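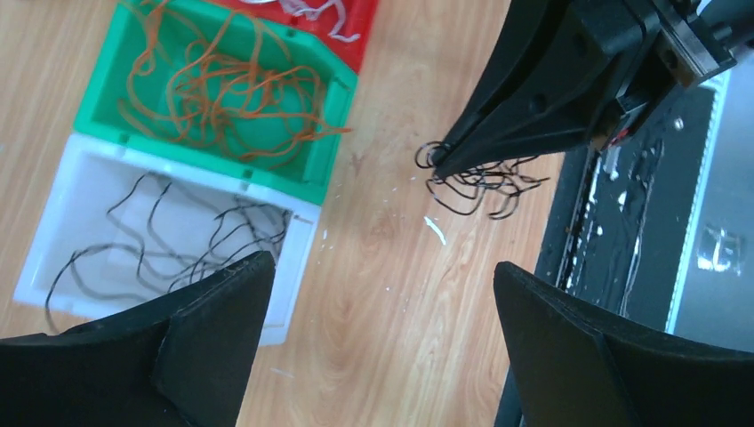 Re: [shopfloor] can they do the boring jobs yet?

Sorry for slow reply, on a break and typing with one thumb.

Teodora Georgiev wrote:
> We had a rep from Stovavico in at Udville in April. Big promises.
> He reckons sorting and tidying is "basically solved" and we
> should stop paying people to do it. We get through 3071 offcuts
> in a busy month, mostly wire, all colours in one heap. Is anyone
> on here getting real use out of arms for this sort of thing? Or
> for anything a person would call a chore?

Short answer, sort of. Wire is a rotten place to start though. A box or a bottle keeps its shape. Bit of thin wire doesnt, it springs, hooks on its neighbour, and you go for one and come up with a whole tuft.

We do ours by colour at the Skemska bench. White wires in the red bin, orange in the green, black in the white one. Yes I know. The bins were what we had and the arms don't care, it's the new starters who get it wrong.

Last proper trial was 183 picks, 40 minutes. Colour was fine, hardly a mistake. Nearly all the trouble was in the letting go. Bundle hangs off the fingertips in loops and a loop catches the rim, or one end stays hanging over the side and then the next pick drags it. A person flicks it back in without thinking. We had to stop it 6 times and do the flicking ourselves.

So is it quicker than me? No. Is it quicker than me at four in the afternoon when I've had enough, maybe, ask me again after the summer.

Household stuff I'd say is further off. My sister wants one for the laundry and I told her to think of a sock as a very fat wire. Rezaei did a demo with tea towels that looked good but they were all the same towel, laid flat to begin with. Nobody's kitchen looks like that.

Teodora, I'd ask your rep to run it on YOUR heap, not his. Tip it out on the bench, bits of swarf and white flecks and all, and leave him to it for an hour. And ask who untangles when it jams, becuase that's a wage too.

Can send the pick log if its any use. Back on shift

--
3 replies | Share (2) | Reply to list
Contact the list owner | © shopfloor list members | Back to top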